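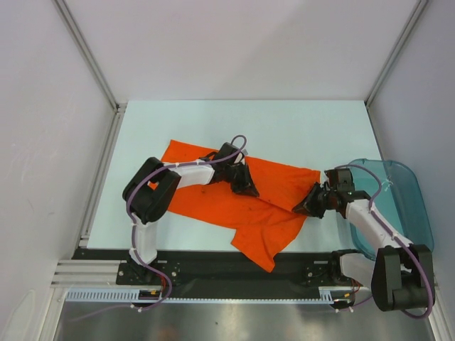

Chapter 2
What a Degree Is For

Most people who enroll at a university can tell you what they plan to study. Ask them what a degree is and they get quieter. Some will say it is proof that you know things. A smaller group, usually the ones with loans, will say it is a receipt.

Both answers have a history, and this chapter takes them in turn. We begin with the older view, in which a degree was a license to teach. The word "master" meant what it said: the holder had mastered a body of material and could now stand in front of a room and bore others with it. "Doctor" comes from the Latin for "to teach," a fact that physicians have been allowed to forget. A student who had no wish to teach could attend lectures for years, leave without any title at all, and feel no shame about it. Many did.

The second view came in slowly. Once employers and governments started asking for degrees, people who had never wanted to teach anybody anything found that they needed the license anyway. The paper stayed the same and the job it did changed underneath it. Readers who have worked in any large office will recognize the process.

Consider the college at Plarton, which we will return to in Chapters 5 and 9. For much of its early life it graduated very few people and didn't seem worried. Its register for one January lists 189 students in attendance, of whom 162 had no stated intention of sitting an examination. They came for the lectures, the library, and (if the letters home can be trusted) the heating.
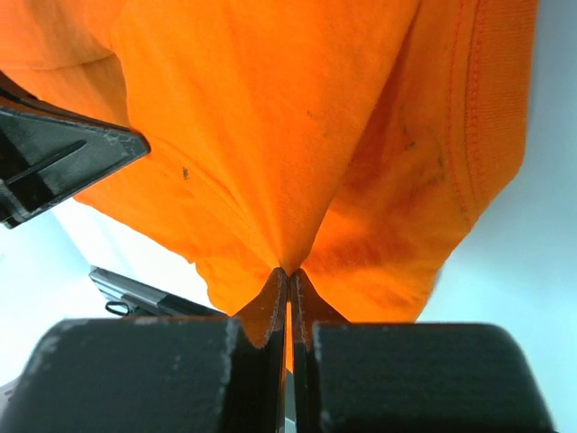

By the time the neighboring college at Caltach opened its doors, that sort of arrangement looked quaint. Caltach required every student to declare a course of study on arrival and to finish it. It also printed the requirements in a handbook, which grew. The last edition we consulted lists more than 3000 separate rules, including one on the proper way to request a copy of the handbook.

It would be easy to treat Plarton as a lost paradise and Caltach as a filing cabinet. Resist this for now. Plarton's freedom was open mainly to people whose families could afford to have them learn things for no reason. Caltach's rules were tedious, but they were the same for everyone, and a student from a farm could read them as well as a student from a mansion.

We will use two terms throughout the chapter. The Asamoah model treats a degree as a record of what the holder can do. The Burkero model treats it as a record of what the holder has sat through. Every real institution claims to follow the first. You may want to keep your own transcript handy as you read.

2.1 The License to Teach

The earliest degrees were granted by the teachers themselves, who had an obvious interest in keeping the number of new teachers small.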